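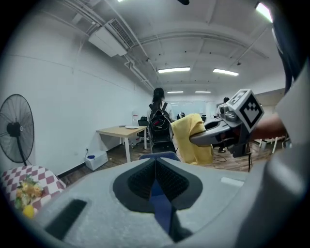 Kaja Vītola asked at the last club meeting whether we were teaching robots or teaching laundry, and whether the grant would still cover us if it was laundry. The answer to the second part is yes. The first part takes up most of this report.

Progress report to the Stestis fund, student robotics project, Stidstead
Prepared by Žydrūnas Jaunzems

Work since the last report

The students have spent this period recording handling tasks with the hand-held grippers. A student squeezes the jaws, picks something up, moves it and puts it down, and the recording is used later to train the arm. We call the training program Tollus. Cloth has been the main subject. We began with blocks and cups in the spring and moved to cloth when the group decided that blocks were too easy to be worth a whole term.

Cloth is harder in ways we did not plan for. A block is in the same shape every time. A cloth has to be picked up by a corner or an edge, and the students did not agree at first on which. Zane Juška wrote a one-page guide that settled it: find the nearest corner, pinch, lift, wait, then move. Recordings made before the guide are kept in a separate folder and have not been used for training.

The target for the period was 500 usable recordings per task. We now hold 2,805 across all tasks. Picking up and placing are past the target. Folding in half is short of it and will be the first job when the group meets again in August.

Problems

Recordings are rejected when the markers on the gripper are hidden from view for too long. New students tend to turn the wrist inward when they reach, and that covers them. We now have each new student make 50 practice recordings before any are kept. The share of rejects has come down, though folding is still the worst task for it.

We lost two sessions to a bad storage card. The sessions were repeated on a Sunday and the card was thrown out. Files are now copied to the shared drive before students leave.

Training on the arm itself is behind. The first trained version picks up a cloth when the cloth starts near the middle of the table. Near the edges it often closes on nothing. Povilas Ozoliņš thinks we have too few recordings that start at the edges, and the students have made a table of starting positions to fix that.

Spending

Spending is within the approved lines. Replacement grip pads cost more than planned – they wear faster on rough cloth – and we moved money from travel to cover them. The receipts are with Gintarė Siliņa.

Next period

Finish the folding set. Retrain with the new starting positions. Hold an open evening for parents, with the arm running. We are not asking for a change to the budget.

Comments (3)

Zane Juška
The guide is on its second version now, please use that one. The part about waiting after the lift is longer.

Povilas Ozoliņš
Can we add towels before the open evening? Parents will ask.

Kaja Vītola
So it is laundry.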